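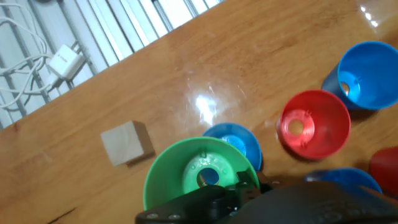 1. Purpose of the Report

This report sets out the equipment plan for the cup handling cell in the Clotstead teaching laboratory. It was prepared by Tamsin Montoya and Dalal Rawashdeh as part of the second-year automation project. The department asked for a list of purchases that could be approved in November and put to use in the following term.

The arm, its controller and the slotted aluminum table are already on the department's inventory and are not charged to the project. The budget covers the gripper fingers, the work surface, the objects to be handled and a reserve for spare parts.

2. Present Equipment

The task selected for the cell is the sorting and nesting of plastic cups by color. Cups are inexpensive, they can be replaced on short notice, and they demand reasonable accuracy from the gripper when one must be lowered into another. The cups are handled on a wooden board laid over the table.

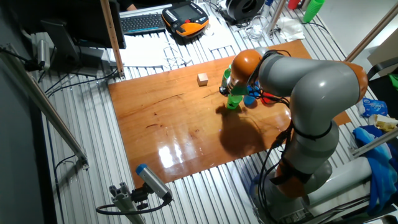 The board was kept from an earlier project and has not been charged to this one. Its finish is glossy and reflects the room lighting, which made color detection less dependable in our trials. We therefore request a matte work surface from Vondico. The quoted price is $80, including cutting to size.

3. Requested Purchases

Two suppliers were compared for the gripper fingers. Atallah offers a molded pair with a replaceable pad. Kokari offers a machined pair at a higher price and with a longer delivery time. Both fit the present gripper without an adapter. We recommend the Atallah fingers. Pads wear quickly when students are learning to set the closing force, and with the Kokari design the whole finger must be replaced.
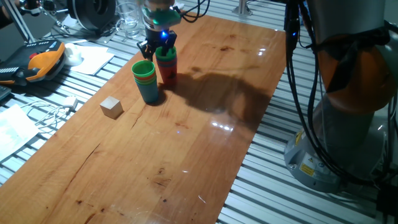 Page 5

We also request 40 additional cups of the same pattern as those in use. Mixed patterns do not nest to the same depth, and a program written for one pattern must be corrected for another. The cups should be ordered in a single lot for this reason.

4. Budget and Schedule

The total request is $1,417. The fingers and spare pads account for the largest part of this amount, followed by the work surface and the cups. The remainder is held in reserve until the end of the term.
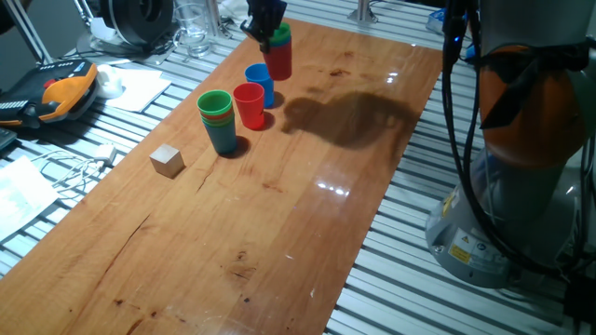
Orders should be placed together so that the cell is out of service only once. Fitting the new surface will require the stacking positions to be taught again, and one laboratory session has been set aside for that work. Dalal Rawashdeh will update the programs, and Tamsin Montoya will check deliveries against the order and record the serial numbers.

Any purchase outside this list will be submitted to the department as a separate request.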